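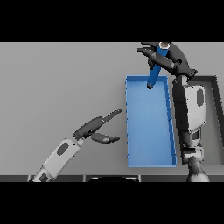

A blue tray on a gray tabletop, seen from above

Elis Watkins is a stage and film actor, best known for playing the ferryman in the long-running drama Nereck. Watkins grew up in Macaraeg, a small river town, and spent three years selling shoes before trying out for a play — mostly, as he has happily told many an interviewer, to keep a friend company. He got the part and the friend didn't, though the two stayed close. His first film, Cliter, came out when he was 25 and was directed by Dexter Belmonte, who went on to cast him in Nereck. He stayed with the show for 81 episodes and still returns to the stage each December.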